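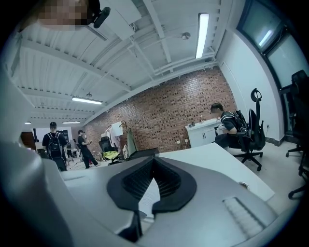
The lease on the office ran out in November, and by then the company had been gone for most of a year. What was left of it was eleven boxes and a pile of paper, and she had been asked to go through the paper.

She started with the invoices. Hiltik had billed for the desks, 300 each, and then billed again for taking two of them back. Sperling had billed for the chairs. She put a check mark on each sheet and turned it face down on the pile to her left. Her brother worked across from her with his head down and didn't talk. He had come for the day because she had asked him to, and because she had promised to pay for dinner.

"What's Wakadix?" he said after a while.

"Raincoats. They were going to be the supplier."

"Were they?"

"For one season."

He put the sheet with the others. The coats had been a good idea. She still thought so. They were long and plain and had deep pockets, and the people who bought them wrote in to say they wore them every day. There had not been enough of those people. The first order was for 618 coats, and when the money stopped there were 100 left in a storage unit behind the bus depot. She had the key to it on her own ring now, next to the key to her apartment.

At noon they ate sandwiches at the desk. Rain came down on the parking lot. He asked if she wanted to keep any of the furniture and she said no, then said maybe a chair. Her chair at home was a kitchen chair and it hurt her back.

"Take two," he said. "Who's going to mind?"

"The bank is going to mind. I'd have to buy them."

"Then buy them."

She wrote it down at the bottom of her list – two chairs, ask bank – and went back to the pile.

It was near the middle that she found the letter. It was one sheet, folded once, and it had been filed with the electric bills. It was dated 23 February 2018 and it came from a store called Starnavus, in a town she had never been to. The owner wanted to stock the coats. He had seen one on a woman at a ferry landing and had asked her where she got it. He could take a hundred to begin with, he wrote, and more in the fall if they sold. He had left a phone number and asked for an answer by the end of the month.

She read it twice and handed it across the desk. Her brother read it and held on to it.

"Did anyone call him?"

"I don't know. I never saw it."

"Would it have made a difference?"

She worked it out on the back of an invoice. It would have paid the rent through the spring. It would not have paid Wakadix. She worked it out again with a better price per coat and it came to nearly the same thing.

"No," she said. "Thirteen more weeks, if he paid on time."

He gave the letter back. She didn't put a check mark on it and she didn't turn it face down. She laid it by the phone and did the rest of the electric bills, then the water, then a folder of receipts for coffee and tape. By four the pile was finished and he was closing up the boxes.

"You're going to call him," he said.

"He's probably gone out of business too."

"Probably."

She pulled the phone over and dialed the number. It rang for a long time. Her brother stopped with the tape in his hand. Then a man picked up and said the name of the store, and she could hear a radio behind him and a door with a bell on it.

"I'm calling about your letter," she said. "The one about the coats."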